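### 3.2 Setting and recruitment

The survey covered shared workrooms in Arnovville and Pasville, two towns of similar size but with different rent levels. We wrote to 70 sites in November and asked each to pass a short form to its regular users. Of the 3,000 forms sent out, 2,047 came back complete enough to use. Forms with no answer on travel time were left out.

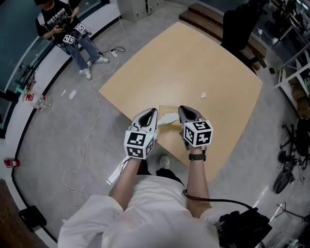 Respondents gave their usual mode of travel, the length of the trip and the number of days they came in each week. Trips that mixed bus and foot were coded as bus - the same rule used in the earlier Troltthorpe study.

**Figure 2.** Work tables and floor area at a shared workroom.
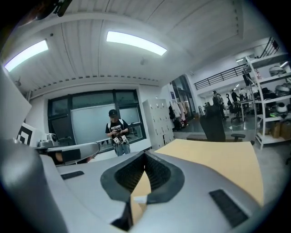
### 3.3 Interviews

Eight users were interviewed at greater length by Sriwong and Ye. Each was asked to go through the past week day by day, starting with the most recent. Most found the early part of the week hard to recall, so we treat those answers with care. 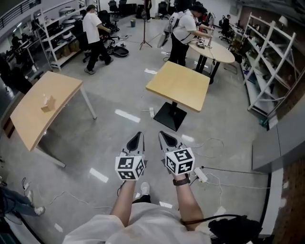

Notes were typed up the same evening and coded separately by Lanz and Saengthong. Where the two codings differed, Chuensuk made the final choice. Cost came up in every interview, but parking was raised only by users in Pasville.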